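Posted Sat 3 July
Filed under: weather, local media

Storm Lobo did not reach Lurkgate. I am recording this because the Lurkgate coverage of it ran for 15 hours, and my notes are starting to go out of order.

The first alert came from the Promico app at breakfast. It gave our area a wind risk of 2 on a scale with no stated upper limit. I looked for the upper limit in the settings menu and in the help pages. The help pages describe 2 as "higher than 1." By lunch the figure had been revised to 3, with an orange border, and the local station had moved the weather segment ahead of the headlines. 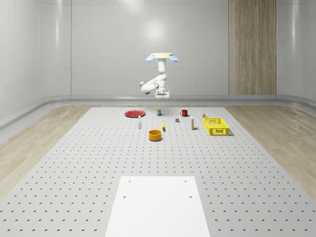

At that point the center of the storm was 2,000 miles away and moving in the other direction. The station addressed this by drawing a second arrow. The first arrow showed where Lobo was going. The second was dotted, pointed at us, and was labeled "scenario." There was no source for the scenario on screen. I wrote to ask for one and received an automatic reply thanking me for my storm photo.

I had not sent a storm photo.

The afternoon was given over to live reports. A reporter was placed outside the Markitz store on the ring road to cover the run on bottled water. There was plenty of water. She interviewed a man buying charcoal, who said he was having people over. The caption under him read RESIDENTS PREPARE. She then held up a wind meter, which showed a number too small to make out on my set, and described conditions as "eerily normal." The phrase was in use for the rest of the broadcast. I would like to know how eerily normal is separated from normal in the data. My own gauge on the garage roof logged a light breeze from the west, the same as the day before.

Anil Fernandes, who runs the other private weather station on this side of town, called me in the early evening to compare readings. His pressure trace was flat and so was mine. He had been asked to go on air and had agreed – then they learned what his readings were and the slot went to a dog trainer, who explained how to keep a pet calm. The segment was well made. The dog was calm throughout. 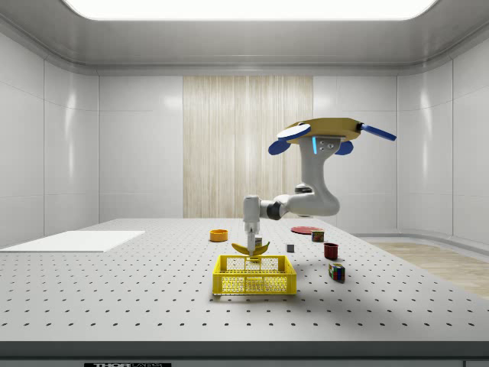

For the record, my readings for the period are posted on the station page in the usual format. The gap of a few minutes in the evening is a battery change. It has already been quoted in the comments on the Promico forum as a sign of instruments failing in the path of the storm. I have asked for a correction. A correction was made, and it now says instruments are failing in parts of the path.

The late bulletin opened with "Lurkgate spared." I have no complaint about the word as such, only about the baseline. By the same method we were also spared in April, when there was no storm anywhere, and that got no bulletin at all.

Rain gauge total for the day was zero. I am still waiting to hear back about the upper limit.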